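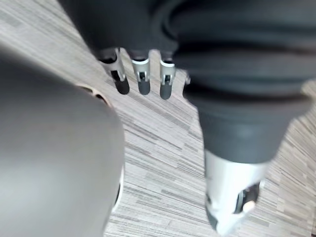

Cleaning a wood-look laminate floor, the quick way

Do this on a Sunday morning before anyone's up. Takes me less than an hour, hall included.

You need: vacuum with the brush roll OFF, flat mop, two microfiber pads, bucket, any floor cleaner marked ok for laminate. I use Gundon. Truvov is fine too, smells stronger.

Step 1. Clear the floor
Chairs up, rugs out. Shake the rugs outside, not over the balcony (sorry Nelu).

Step 2. Vacuum
Go with the boards, not across. Edges first, then the middle. Grit is what scratches, so dont skip this even if it looks clean.

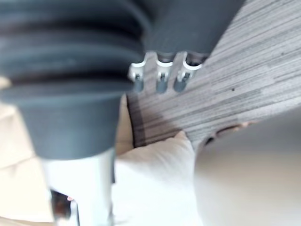 Step 3. Mop
Wring the pad hard. Damp, no drips. Work backward toward the door. Swap pads when the first one goes gray. Puddles near a seam, wipe right away or the edge swells.

Step 4. Dry
Second pad, dry, one pass. Windows open if its July.

No steam mops, no wax. Scuffs: pencil eraser, rub lightly, wipe.

Questions in the comments, I check them at night.
Emilian Tudose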